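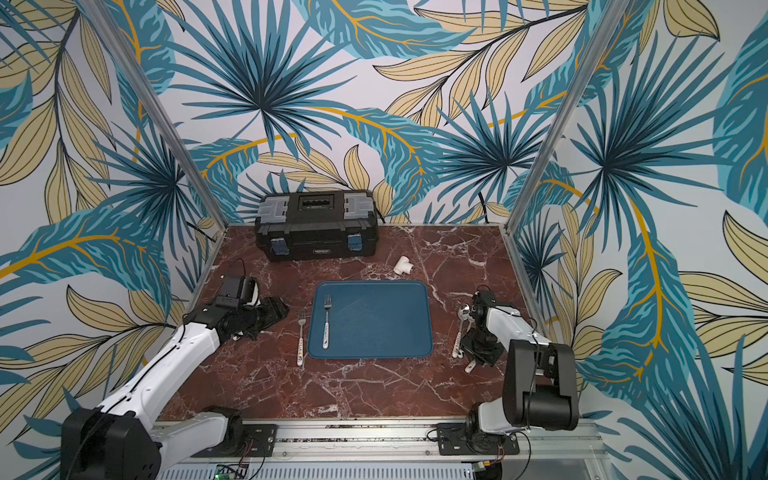 Black toolbox with the blue latches, and a white tee fitting on the marble.

Frozen pipes – please read before December

Last winter we had 37 call-outs for burst or frozen pipes across the Hasville blocks. Most were in flats where people had gone away and turned everything off. Understandable with bills as they are, but one split pipe on the third floor of Bawa House brought down two ceilings and cost 1,733 pounds to put right. So, a few things to do now while it's still mild.

Find your stopcock. Usually under the kitchen sink, in Bawa House it's behind the panel next to the loo. Turn it off and on again. If it won't budge don't force it, ring the office and we'll send someone. Stiff ones get done free until the end of the month.

Going away? Leave the heating on low, 12 degrees will do, and open the loft hatch if you have one. Ground floor people, check your outside tap. Lag it or drain it. Foam lagging is cheap and you can cut it with kitchen scissors.

If a pipe does freeze – water off at the stopcock first. Then open the nearest tap and warm the pipe slowly with a hot water bottle or towels soaked in warm water, starting at the tap end. No blowtorches please. Yes, someone did.

If it bursts: water off, heating off, open all the cold taps to drain the system, and keep well away from any lights or sockets that have got wet. Then ring us, any hour. Tell the neighbour underneath as well, they will want to move the telly.

Ebenezer Ansah is running a short session on all this in the Zoren Road hall, 6.30pm, first week of December (date will go up on the noticeboards when the hall confirm). He'll have old valves and bits of pipe for you to practise on. Tea and biscuits, kids welcome.

We've got 400 tap covers to give away, one per household, and there are 581 households so do the sums. Ground floor and anyone over 70 get first pick. Collect from the office between 9 and 4, bring your rent card or somthing with your address on it.

Bin store keys – see next item.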